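Cold water or warm for a first wash on cotton canvas?

Forum: Laundry and Fabric Care

tansyroot
I sew small zippered bags and sell them at a fall market every October, plus a few through the year. They are plain cotton canvas with a quilting cotton lining. Up to now I have never prewashed the canvas. Last week a customer wrote to tell me hers shrank in the wash and the zipper went wavy, and she wants her money back. I gave it to her.

So now I have most of a bolt left and I need to decide what to do with it. Do I prewash all of it, and if so, cold or warm? My worry is that canvas comes out of the washer soft and full of creases that never iron out. I like the stiff look and so do the people who buy from me.

McAlister_K
Prewash it, warm, and dry it on medium. If you wash it cold, you only take out part of the shrinkage, and the first customer who throws it in with her towels will take out the rest. You want it to do all its shrinking before you cut.

For the creases, don't let it go through the full spin. Take it out damp and iron it damp with the cotton setting. Spray starch puts most of the body back.

oldhemline
I disagree with prewashing for bags. I have made bags for a long time and I don't prewash anything except red lining. A bag is not a shirt. I sew in a tag that says spot clean only and I have had two complaints in all those years. Factory finish on canvas sheds dirt fairly well and once you wash it out, you can't get it back with starch.

McAlister_K
People don't read tags. She just told you she gave a refund.

oldhemline
She didn't say there was a tag in it.

tansyroot
There was no tag. I probably should have had one. I am going to order some either way.

dd_Pruitt
What weight is the canvas? It makes a big difference. A 10 oz duck shrinks a lot more the first time than people expect, mostly in the length. Cut a square, measure it, wash it the way you think a customer would, and measure it again. Then you will know what you have and won't have to take anybody's word for it, including mine.

tansyroot
It is 10 oz, natural and white. I did the square test this morning before I saw this. I cut them 300 mm on each side because my good ruler is metric. The white one washed warm and dried on medium came out at 300 by 282, so all of it was in the length. The cold one, hung up to dry, lost less than half of that. I didn't try hot.

The other thing I noticed is that the zipper tape didn't shrink at all, and I guess that is where the wave comes from. The canvas pulls up and the tape has no place to go. My zippers are polyester coil.
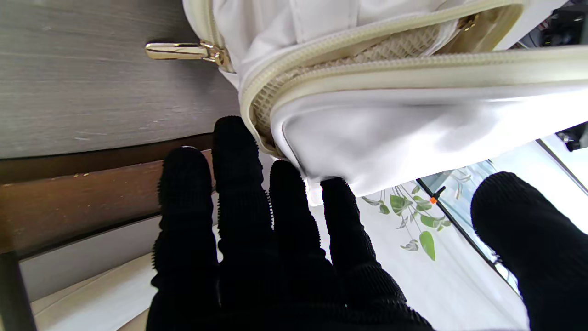 I have been putting the zippers in with a single row of topstitching on each side, stitch length 3. Would a second row help hold it flat, or would it make the wave worse? I tried two rows on one bag and it looked a little heavy to me, but I could get used to it.

dd_Pruitt
A second row won't stop it. If the cloth gets shorter and the tape doesn't, stitching them together harder only makes it stiffer while it buckles. Six percent in the length is pretty normal for that weight, by the way. Cut your panels so the zipper runs across the crosswise grain and you will get rid of most of the problem even without prewashing.

Florencia Fuentealba
I make pouches for a gift shop and that is how I cut mine, zipper along the crosswise grain, no prewash on the canvas. I do steam it hard with the iron before cutting. It is not as good as a wash, but it takes some of the shrinkage out and keeps the finish. I wash the lining fabric every time because quilting cotton is all over the place from one print to the next.

Cotton zipper tape exists too, if you want everything to shrink together. I don't like it. It is slow to sew and costs more.

McAlister_K
Steaming gets you maybe a third of the way there. If she sells them as washable, they need to be washed first. If she doesn't want to wash, then she can't call them washable. I don't see a middle.

Florencia Fuentealba
I sell mine as hand wash cold, lay flat. That is the middle.

oldhemline
Agree with Florencia. Also, that bolt is going to be a nuisance in a home washer. If you do go ahead, cut it into two-yard pieces first and zigzag the ends or you will be picking thread out of the drain. And don't fold the pieces to fit, because the fold line on white canvas stays gray.

tansyroot
I hadn't thought about the fold line. I can take it to the laundromat and use one of the big front loaders.

Is there a detergent you would stay away from on white? I normally use Stisau powder for everything and it is fine on clothes, but I got some faint bluish specks on a lining once.

dd_Pruitt
Any powder can leave specks if it doesn't dissolve, especially in cold water. Use a liquid, half of what the cap says, and do an extra rinse. Skip fabric softener, it makes canvas limp and starch won't take evenly afterward.

McAlister_K
What she said about softener. No bleach either. Natural canvas goes blotchy and white can turn yellow.

tansyroot
OK. I think what I will do is split it. The white gets washed warm in two-yard pieces, since white is what people are going to want to wash. The natural I will steam, cut crosswise, and tag as hand wash cold. I will turn the pattern so the zipper runs the other direction on both of them.

It means I lose a bit more in cutting waste -- my pattern fit the width nicely the old way.

oldhemline
Save the strips for zipper tabs and wrist loops.

Florencia Fuentealba
Let us know how the white irons out. I have a customer asking for white and I have been putting her off.

tansyroot
Will do. Laundromat is probably Saturday.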